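Leave Your Stuff on the Counter

Every December the same advice comes around again: clear your counters, hide your appliances, live like a showroom. My friend Solène Poulain did it last year. She bought a Drodwood cabinet with a lift-up door and tucked the whole breakfast lineup inside, and now she makes toast maybe 4 times a month (she used to make it every single morning!). I asked her why and she said getting the toaster out felt like a chore.

So I'm going to stick up for the crowded counter. I cook in a kitchen that's 26 square feet of floor and not much more of anything else, and I want my things where my hands already go. Toaster up front, cutting board right behind it, the drawer box at the back against the tile.

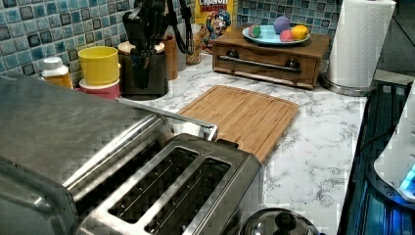
The bread knife and the board should live within one lazy step of each other, and I will argue about this with anybody. I've had the argument with Berkay Yazıcı more than once. He sells kitchens for a living and says buyers walk in and want to see 40 inches of nothing. Fine, but they're buying a house that day, they aren't making a sandwich in it. Nothing is a lovely thing to look at for an afternoon and a pain to cook around for the next ten years, because all that stuff has to come out again at dinner.

What I will give Berkay is the wood. If you've got a good piece of it, I do think you should leave a decent stretch showing, and I'm a little soft about this. I like knots. I like the dark streaks that look like somebody dragged a wet brush along. Stone is pretty too, but I never feel like leaning on it with a coffee and reading the mail.

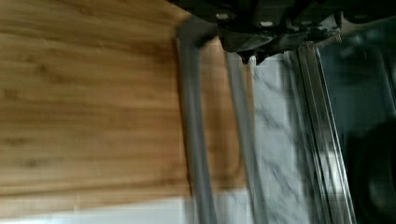

Golden-tan grain, with darker knots and streaks running through it.

My rule, if you want one, is that anything I used this week gets to stay out. The waffle iron went to the basement. The toaster isn't going anywhere, and Solène, if you're reading, yours can come out of the cabinet whenever you like.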